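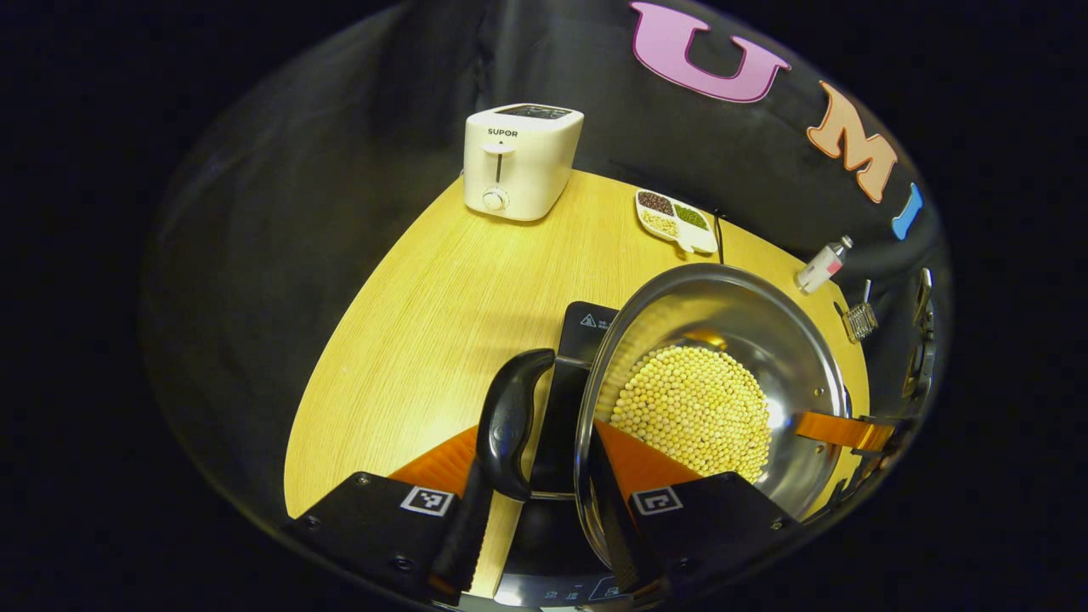 Soybeans in a stainless steel pot on a portable-size budget: the weekly soy milk batch is the main load on the strainer set.

Review: Wandovo soy milk strainer set, after five months

The Wandovo set contains a rigid frame, two nylon mesh bags and a flat press plate. It is sold for home soy milk and tofu, and the box also mentions nut milk and cold brew. I bought it in June to replace a cotton cloth that had become slow and was hard to get clean. It has been used every week from then until 15th November, when I wrote up these notes.

Assembly and fit

The frame is a ring on three folding legs. The bag is drawn over the ring and held with an elastic cord in a groove. The cord seats well if the bag is dampened first. Put on dry, it rides up on one side and has to be pushed back down with a thumb.

The legs lock open with a small catch. One catch was stiff out of the box and loosened in the second week. Clearance under the ring is enough for a mixing bowl or a low saucepan but falls short for a stockpot. If your pot is tall, you will be straining into a bowl and pouring across, and the bowl then needs washing too.

Mesh

Both bags look alike, but one is finer. The only marking is a colored stitch at the seam – white for coarse, blue for fine – and the instructions do not mention it. I found it by running the same ground beans through both.

The coarse bag drains quickly and leaves a faint grit in the milk. That is acceptable for cooking and poor for drinking. The fine bag gives a smooth liquid but clogs near the end of a batch, and the sides need scraping down with a spatula. Two passes, coarse then fine, take less total effort than one pass through the fine bag alone.

Pressing

The press plate is the best part. It has a raised grip and fits inside the ring with a small gap all around. Steady pressure works better than leaning on it hard, which pushes pulp up past the edge. The pulp comes out crumbly and can go straight into a skillet.

I compared it with the Jellik press, which uses a screw handle. The Jellik gets the pulp slightly drier and costs more. It also has a threaded shaft that traps residue and has to be cleaned with a brush. For one household batch a week I would not pay the difference.

Method used for all batches

Soak the beans overnight, drain, and grind with fresh water in two loads. Strain raw, then cook the milk at a low boil for 18 minutes, stirring along the bottom. Straining after cooking also works, but the liquid is too hot to press by hand and the bag stains faster.

Cleaning and wear

Turn the bag inside out and rinse it under cold water right away. Hot water sets the protein in the mesh. The blue-stitched bag has kept its shape, with some yellowing at the bottom. The white-stitched bag has a pulled thread near the seam that has not spread. The frame shows no rust. The plate is marked dishwasher safe on the top rack and has been washed that way without warping.

Replacement bags are sold in pairs, one of each mesh. There is no option to buy only the fine one. Altent makes a bag with a similar rim size that fits the ring, although its cord is looser and needs a clip.

Rating: 3 out of 5 for the set as sold. Taller legs and a labeled bag would bring it up a point.

Bought at the Trajkovski kitchen store at full price.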